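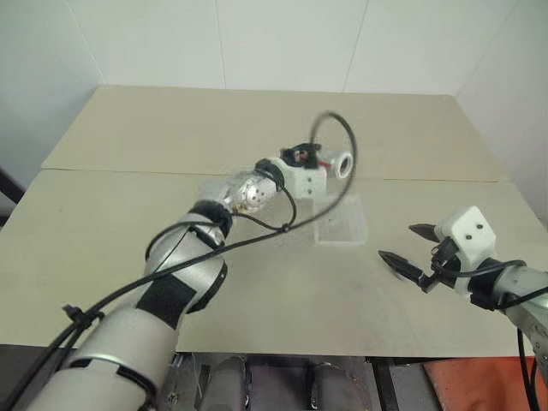
# The Flellow Public Meeting Binder

Anyone who has sat through a city council meeting with a phone in one hand and a loose stack of agenda pages in the other will see what the Flellow is for. It's a binder for people who go to public meetings, take notes, ask for records and want to find all of it again when the same zoning item comes back in the spring (it always comes back in the spring).

We make it at Bidwood, and we use it ourselves. Nayeli Villaseñor drew up the first pages for her own seat in the third row at the Valdovinos town council, where the agenda packet goes up the evening before and the sewer rate discussion starts late. Rocío Contreras saw them, wanted a set for the school board, and started scribbling changes in the margins before she'd even finished her first meeting. Most of those changes are in the pages you get now!

## What's in it

The binder comes with 100 ruled sheets behind five tabbed dividers:

- **Agenda.** Room for the item number, what staff is recommending, and your own question. The question box is big. We kept making it bigger.
- **Votes.** A grid with members' names down the side and items across the top, plus a column for "left the room."
- **Who said what.** Plain ruled pages with a wide left margin for the time, so you can match your notes to the recording later.
- **Money.** Contract name, amount, which fund it comes from, and whether it was on the consent list. This is the section people write to us about the most, and it's our favorite too.
- **Records requests.** Date sent, office, what you asked for, the date they owe you an answer, and what showed up.

There are also 2 zip pockets inside the back cover. One fits a folded budget summary and the other is good for speaker cards, pens and a granola bar.

## Size and feel

Fully loaded it weighs 859 grams, so you'll notice it in a tote bag, but it lies flat on your knee and the cover is stiff enough to write on when there's no table. The rings open quietly. We went through a lot of rings to get there, because a loud snap in the middle of somebody's public comment turns every head in the room.

The paper takes pencil and ballpoint very well. Fountain pens are mostly fine, though wet nibs show through on the vote grids, where the paper is a little thinner.

## The vote grid, in more detail

The grid is what makes the Flellow so much fun to use. After one meeting it's a page of checkmarks. After a few months you can run a finger along a row and see how one member votes on every contract, every variance and every raise, and that's a much better starting point for a conversation than a campaign flyer. Rocío took hers to a candidate forum in January and read straight from it when she got the microphone. The candidate asked to borrow it afterward. She said he could look, but it was staying in her lap.

Blank names are left for you to fill in, so the same sheet works for a council, a school board, a county commission or a water district. If your board is larger than the grid, fold the second sheet under and line up the columns.

## Refills

Any section can be refilled by itself. Most people run out of Agenda and Who Said What first. The hole pattern is standard for letter paper, so printed minutes and staff reports go right in between our pages, and you can print your own sheets if you'd like a different layout.

The Alis cover, with the longer spine and the elastic closure, fits the same rings. If you already have an Alis, you only need the pages and dividers.

## Changes in the current edition

*Updated 3 Feb 2021*

- The Money section now has a line for change orders. Thank you to everyone who asked for it, some of you several times.
- Added a "joined by phone or video" mark to the vote grid.
- The records request page has more space for the reply, including a line for the reason given when pages are held back.
- Tabs are printed on both sides.

## Good to know

The deadline box on the records page is blank on purpose. Response times differ from state to state, and your clerk's office can tell you which rule applies.

Filled a grid and want to show us? Please do, we love seeing them. Write to Nayeli through the Bidwood contact page and mention which board you follow.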